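Estitz Adds Remote Demonstration to Miltik Simulator

AUGUST – Estitz has released a teleoperation module for Miltik, its simulator for tabletop manipulation. An operator steers the gripper by hand controller while joint positions are logged.

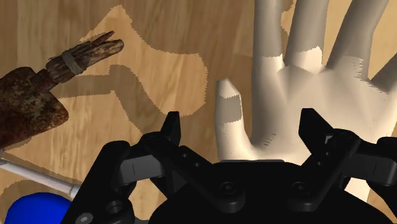
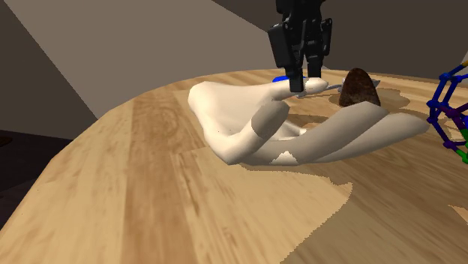 Miltik: simulated gripper, hand model and wooden tabletop.

Each demonstration is stored as one file and can be replayed from 2 camera views. The first package contains 220 demonstrations by 4 operators.

"Operators can discard a poor attempt and restart from the same layout," said Simin Ranjbar, product lead.

Licenses run 90 days.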